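Ovham guest room: my August safety check, with comments

I do this one myself every August, before the cousins start arriving, and I keep the comments in because otherwise I forget by the next summer what I was grumbling about. Gaëtan Hoarau gave me the first version of the list and I've fiddled with it ever since (sorry, Gaëtan!).

1. Smoke alarm on the landing. OK.
Pressed the button, nearly deafened myself. I've written the month on a sticker inside the cover.

2. Window opens and stays open. OK, just about.
The catch is stiff, and a guest in a hurry would end up swearing at it. A drop of oil next time I'm up there with the can.

3. Bedside lamp, flex and plug. FAIL, now fixed.
The flex was running under the rug again! I've moved it along the skirting board and clipped it down. The clips cost me 2 pounds from Goicoechea, and I've got most of the bag left.

4. Heater. OK.
Unplugged for the summer. I like 50 centimetres clear between it and the bedding, and the tape says 52, so we're fine so long as the bed stays put. It does creep a bit when people flop onto it.

5. Things left on the bed. COMMENT.
I'm strict about this one and I know it gets me teased. A bed collects stuff all day long, and then somebody tired comes in and sits down on the lot. Newspaper is my particular bugbear, all those big sheets sliding about on a bedspread, and I want it well away from the lamp and the heater before anyone lights up the room for the evening.
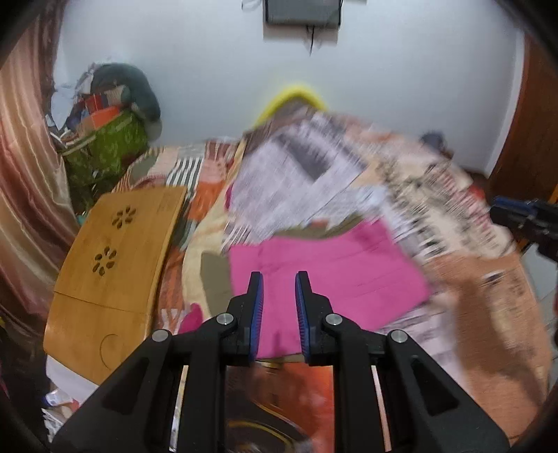

So the rule is that paper goes in the rack by the door at bedtime, every sheet of it, and cloths get folded and put back on the shelf. The patchwork bedspread can stay on, I'm very fond of it, but it mustn't trail on the floor where you'd catch a foot getting up in the dark.

6. Bamboo lap table. OK, with a grumble.
Lovely thing for breakfast and a crossword, as long as it's sitting level. Tilted on soft bedding it's no place for a full mug of tea, so hot drinks go on the bedside cabinet please. I ran my hand along the edges for splinters and didn't find any.

7. Rug. FAIL.
Still curls at the corner nearest the door. I've ordered the Gerum gripper tape, the wide sort, and until it comes the rug is rolled up in the wardrobe.

8. Way out clear at night. OK.
Suitcases under the bed or in the wardrobe, never behind the door. Torch is in the top drawer and works.

To do: oil for the catch, tape for the rug, and check item 4 again once the cousins have been bouncing about.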